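Rallstead Tray Sorting – README

Hi, and thanks for grabbing this. I'm Hélder, and I put together most of what's in the folder. Gerd Dreßler did the calibration and wrote the loader, so if something is elegant it's probably his, and if a file name has a typo in it that's me.

What this is

A set of recordings of people tidying small, floppy, slippery things on a table: tea bags, coffee sachets, sugar packets, stir sticks. Each recording has head camera video plus the pose of both wrists. We made it in June to compare two ways of tracking wrists for teaching an arm, and then kept going when the first batch looked useful for grippers too.

There are 732 episodes. An episode starts when the hands come into view and ends when the person puts them flat on the table. Twenty-six people took part, and each did the task in whatever order they liked. I did write an order on a sheet of paper at first. People ignored it, the data got more interesting, and I threw the sheet away.

Why sachets

Our arm was already fine with blocks and mugs. Give it a thin paper packet lying flat and it would scrape at the table like a cat at a closed door. I wanted to see what people's hands do there, and the answer is a lot of sliding, pinching a corner, and holding spares in one hand while the other one works. That last habit is a real pain for a two-finger gripper, which has nowhere to keep a spare!

What we compared

Tracker A: printed square markers on wristbands, read from the head camera. Cheap, nothing to charge, and you can print a new set when you lose one. It drops out when a wrist turns away from the camera or one arm crosses over the other.

Tracker B: a small inertial unit strapped further up the forearm. Never drops out, but it drifts, and by the end of a long episode the left wrist can be sitting happily inside the right one.

I went in expecting to like B better. I now use A for nearly everything and only fall back on B to fill the gaps. Gerd still disagrees with me about this and his notes are in notes_gerd.txt (they're good, read them).

Grippers

We replayed a slice of the episodes on the arm with two sets of fingers.

Banberg fingers: flat, stiff, rubber faced. Great on the cups. On single packets they mostly pushed the packet along, unless it happened to be up against a rim. On a stack they did fine, but they took the whole stack.

Ustside fingers: thinner, with a bit of give at the tip. Much better at getting under a paper edge. They bend when you press too hard, and then the camera thinks the fingertip is somewhere it isn't. I'd start with these if you're doing anything with packets, and I'd turn the downward force way down before the first run.

Neither set can do the thing where you square up a small stack between your thumb and fingers. If you get that working, please write to me – I'd love to see it.

What's in the folder

episodes/ – one subfolder per episode, with video, wrist_a.csv and wrist_b.csv
calib/ – camera and wristband calibration, one file per session
labels/ – grasp start and end times, by hand
replay/ – arm logs for both finger sets
load.py – Gerd's loader
notes_gerd.txt – see above

Getting started

Point load.py at the top folder and give it an episode number. It hands you back video frames and wrist poses on the same clock. If you ask for both trackers it will fill the holes in A from B and set a flag on every filled row. Please keep that flag around. I stripped it out once to save space and spent an entire afternoon chasing a jump that was just the handover between the two.

The poses are for the wristband, not the fingertips. There's no hand skeleton in here. You can run a hand model on the video if you need one, and it does OK until the fingers disappear behind a packet.

The table

Here are the things you'll meet in a typical tray episode. Layouts vary a bit from session to session, so don't hard code any positions.
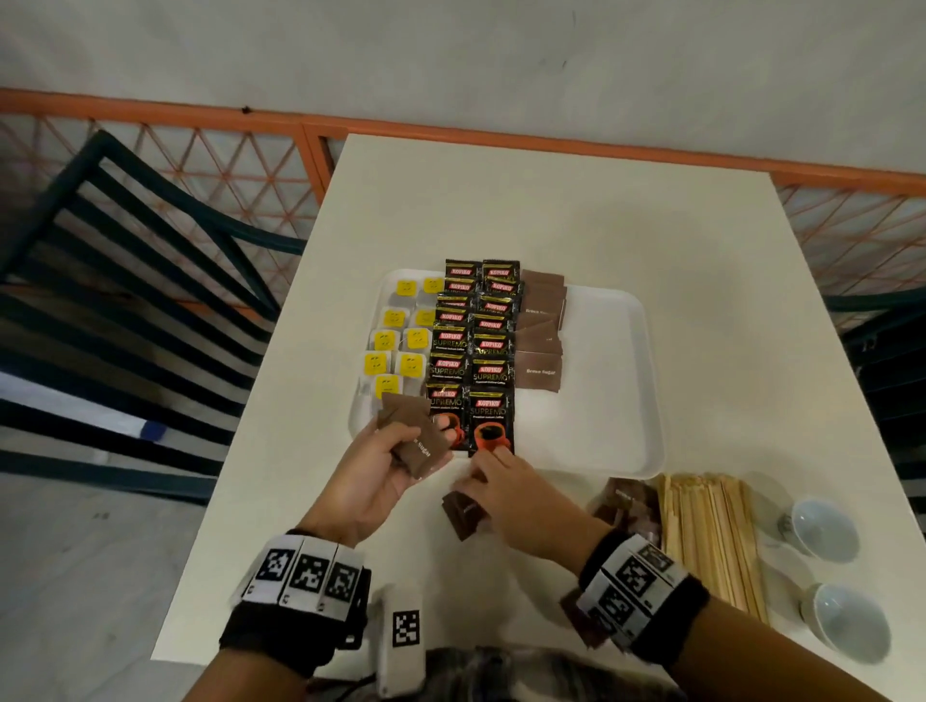 Head camera view, tray episode. Marker wristbands on both arms, sugar packets in the left hand.

Brown packets are the hardest class by a mile. The shades run from milk chocolate to quite dark, and when they overlap even I have trouble telling where one stops. The overlapped coffee sachets are nearly as bad, with just the red logo peeking out on the upper ones. The tea bags are easier thanks to the little yellow tags, although a detector trained only on this set will fall in love with those tags and ignore the white paper. Ask me how I know.

Known problems

Session 5 has the left and right wristbands swapped. The loader fixes it, but the raw files don't.

Shiny sachets sometimes throw a highlight that blows out a marker for a few frames.

Grasp labels are mine alone, so treat them as one person's opinion. I called it a grasp when the packet started moving with the fingers. Sliding with one fingertip doesn't count, and I went back and forth on that.

The replay logs from the Ustside fingers include some runs from before I lowered the force. They're marked "hard" in the log header.

Using it

Fine for research and teaching. Don't try to work out who the participants are. If you publish something, a mention of Rallstead Tray Sorting is plenty. For the older block and mug recordings, look for the Carnegie folder on the same server – same loader, different camera, and no wristbands at all.

Questions about calibration go to Gerd, everything else to me. I'm slow on email but I do get there.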